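Research and Technology | Interviews

Machines in the Kitchen: A Conversation with Vichien Jaidee of Gronasis
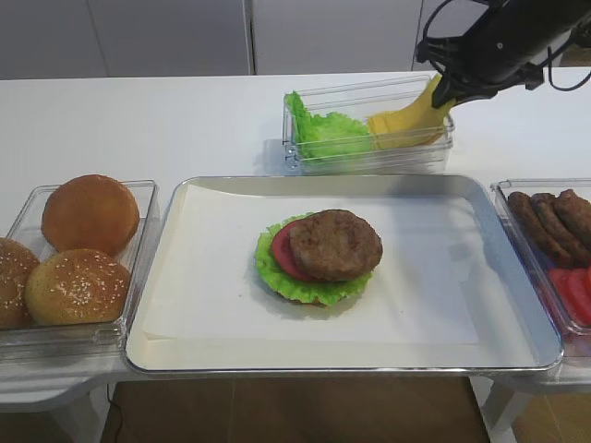

The question put to Vichien Jaidee most often is whether a machine can cook dinner yet. His answer is no, and he gives it without hesitation. As head of applied testing at Gronasis, he prefers to discuss smaller jobs, such as putting a burger together from ingredients that have already been cooked and set out in containers.

"People see a sandwich and think it is simple," he said in an interview on April 3, 2026. "Consider cheese. The slices cling to one another, they bend, and they tear at the corner. A person separates them without looking. For a gripper, that is one of the hardest moments in the whole task."

Lettuce presents a different difficulty. No two leaves have the same shape, and a leaf that folds under the patty changes the height of everything placed on it afterward. A patty is firmer and easier to hold, although it may slide if it is released over a wet slice of tomato.

The institute's program, known as Curus, began in October with a target of 2,000 recorded attempts at food assembly. To date the group has completed 1,349. Mr. Jaidee declined to give a success rate. "A single percentage would mislead your readers," he said. "We change the containers, the order of the layers and the lighting. The result on one day does not describe the next."

He was more willing to speak about speed. A trained kitchen worker remains well ahead, and he does not expect this to change soon. The first 1,000 attempts were devoted largely to picking up one item at a time, and full assembly was introduced only after that.

Asked about homes, Mr. Jaidee was cautious. Choo, a separate program within the institute, studies household chores such as folding towels and loading a dishwasher. Those tasks take place in rooms that differ from one family to the next, and in his view they will take longer to solve than work at a fixed counter.

"In a shop, you can decide where the buns go," he said. "In my own kitchen, I cannot tell you where the buns are this evening."

Gronasis expects to publish its findings from Curus when the remaining attempts have been completed. Mr. Jaidee will continue to lead the testing group, with 2 additional engineers joining him from the Choo program.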